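Actualidad > Economía > Relaciones laborales

Conder y los sindicatos firman un convenio de cuatro años para los centros de Mansilla

19 de junio de 2018

La dirección de Conder y la representación sindical han suscrito el nuevo convenio colectivo de los centros de trabajo de Mansilla, que afecta a 2835 empleados y tendrá una vigencia de cuatro años. El texto sustituye al anterior, que se encontraba en situación de prórroga.

El acuerdo fija una subida anual del 2 % sobre las tablas salariales, aplicable al salario base y al plus de nocturnidad. El complemento de antigüedad queda excluido de la revisión y conserva su cuantía actual para quienes ya lo perciben - las nuevas incorporaciones no lo devengarán. Los atrasos correspondientes al año en curso se abonarán en un pago único con la nómina de agosto.

En materia de jornada, el convenio mantiene el cómputo anual vigente y modifica la distribución irregular. La empresa deberá comunicar los cambios de turno por escrito y con cuatro días de antelación, salvo en los supuestos de fuerza mayor. Las horas de exceso se compensarán preferentemente con descanso y, en su defecto, se retribuirán conforme al valor de la hora extraordinaria.

Fidel Urrutia, portavoz de la parte social en la mesa, calificó el incremento de "suficiente para no perder poder adquisitivo con las previsiones disponibles" y señaló que la regulación de los turnos era el punto que más reuniones había exigido. Por parte de la empresa, Wenceslao Ulloa indicó que el coste del acuerdo está recogido en el presupuesto del ejercicio y que no altera el calendario de inversiones.

El texto incorpora además un capítulo sobre subrogación de personal. La cláusula tiene efectos sobre la plantilla procedente de Wamska, cuyas 279 personas se regían hasta ahora por condiciones propias. La equiparación de categorías se hará en dos fases: la primera a la entrada en vigor y la segunda al término del segundo año. Durante el periodo transitorio se respetarán, a título individual, las condiciones más beneficiosas.

Queda fuera del convenio el personal de Zerkosex, filial que dispone de mesa de negociación separada. Las partes no han alcanzado acuerdo sobre la jubilación parcial, materia que se remite a la comisión paritaria.

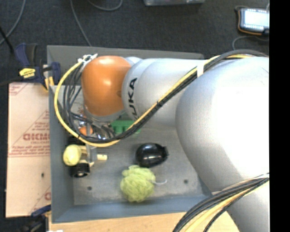 Núm. 279 - Pág. 4

El convenio se remitirá a la autoridad laboral para su registro y depósito. Los efectos económicos se retrotraen al inicio del año natural; el resto de las disposiciones entrará en vigor al día siguiente de su publicación.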